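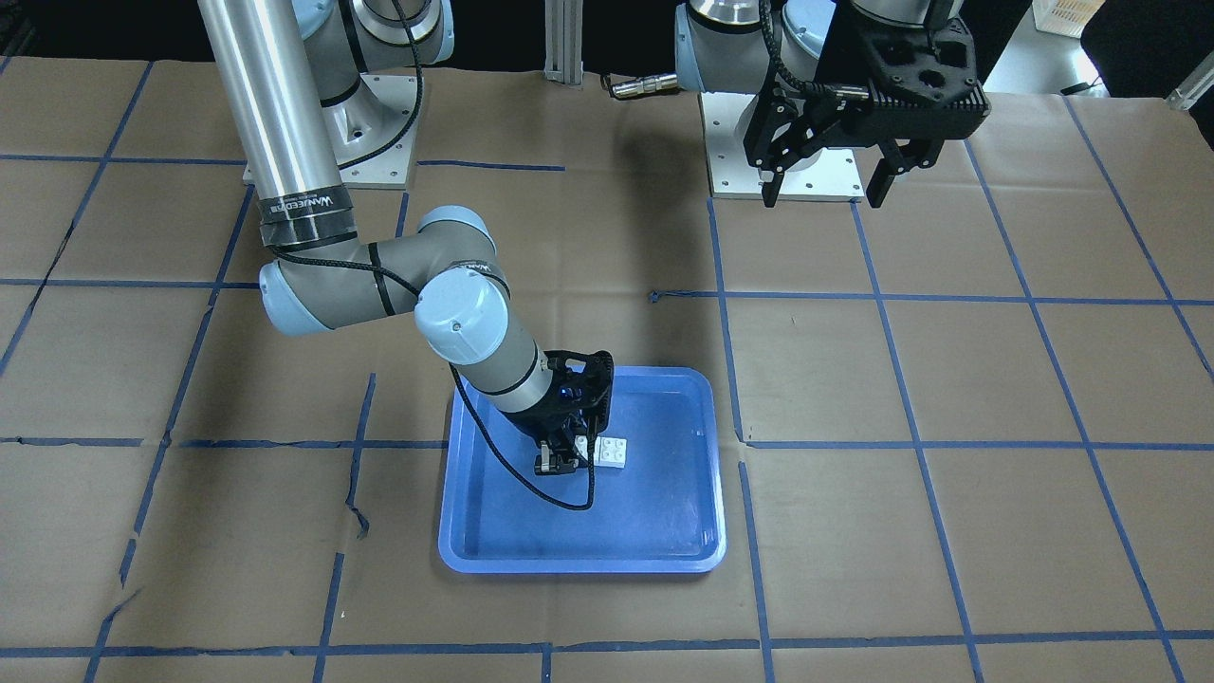 **When can I collect my parcel from the Genport counter?**
From 8 in the morning. Please wait for the text message first, it comes when the parcel is on the shelf.

**How long do you keep it?**
We keep it 48 hours. After this it goes back to the Clegg depot, and you must ask for a new delivery there.

**Can my neighbor collect for me?**
Yes, with your pickup code and their own ID. A photo of your ID is not accepted.

**I lost my code.**
Write to Salamatu Akpan at desk 2 - she can send it again to the same phone number. If your number is changed, come in person.

**Is there a size limit?**
Four parcels for one code. Big furniture is only at Stullameck, door 346.

**Are you open in October holidays?**
Yes, but we close at noon.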